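Pondemance Warehouse Robbery

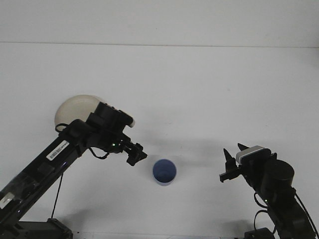

Two black robotic arms at a white tabletop, with a small blue cup between them.

The Pondemance warehouse robbery was an armed robbery carried out in March 2020 at a bonded storage site on the eastern edge of the port town of Pikora. Up to 10 men took part, according to the regional prosecutor. Two security guards were wounded by gunfire, and goods and cash were taken from a locked section of the building. The case drew wide notice in the region for its links to a long dispute over control of freight handling at the port.

Background

The warehouse was built by the shipping firm Pondemance and leased in part to Stistel, an importer of electrical parts. From the previous autumn, the two firms were in court over unpaid storage fees. A third company, Michailidis, held the contract for guarding the site and had twice asked for the perimeter lighting to be repaired. The repairs had not been made by the night of the robbery.

Police had recorded several earlier incidents in the port district, among them the burning of two delivery trucks and an assault on a customs broker. No charges were brought in those cases.

Robbery

The group entered through the north gate shortly after the evening change of guards. They arrived in 4 vehicles, three of which were later found abandoned near a quarry. The guards at the gate were ordered to the ground and their radios were taken. Shots were fired when a second patrol came around the loading dock. Both wounded men were taken to the district hospital and survived.

The robbers spent less than half an hour inside. They removed 255 sealed cartons from the customs section, along with the contents of an office safe. The alarm line had been cut at a junction box outside the fence, and the first police car reached the gate after the group had left.

Investigation

Local police opened the investigation and passed it to the regional organized crime unit within days. Investigators recovered 94 of the cartons from a rented garage in a neighboring village. The remaining goods have not been traced.

On 15 April 2020, officers arrested Savvas Deligiannis, a former shift supervisor at the warehouse, on suspicion of giving the group the guard schedule and the location of the alarm line. He denied the charge. His lawyers argued that the schedule had been posted in a staff room and was open to anyone employed at the site. Three other men were detained during the same operation.

Trial

Deligiannis was convicted of aiding an armed robbery and sentenced to seven years in prison. Two of the other defendants were convicted of taking part, and the third was acquitted for lack of evidence. An appeal reduced Deligiannis's sentence by one year but left the verdict in place. The men who fired the shots were never identified in court.

Aftermath

Michailidis lost the guarding contract soon after the robbery. Stistel moved its stock to another site and settled its fee dispute with Pondemance on undisclosed terms. The port authority later required all bonded warehouses in Pikora to maintain a second alarm line.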